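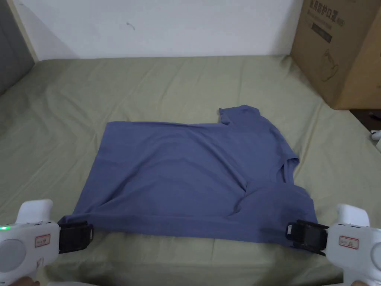

May a person who missed fasts during Ramadan because of illness make them up on separate days, or must the days follow one another?

Posted by Akinyi Temba, 21 March 2025

Mojtaba Karimi
The missed days may be made up separately. Most scholars hold that consecutive days are recommended but not required. The fasts should be completed before the next Ramadan begins, provided the person has recovered. A person whose illness is lasting and who is not expected to recover should ask a local scholar about feeding the poor in place of fasting.

Anathi Mabuza
I made up 17 days this way, mostly in November when the days were short where I live. Our imam had no objection.

Muchen Tang
Members are asked to note that schools of law differ on what is owed when the days are delayed past the following Ramadan without a valid excuse. Some require a payment for each day in addition to the fast; the Hanafi school requires the fast alone. Please state which school you follow when writing to the help desk.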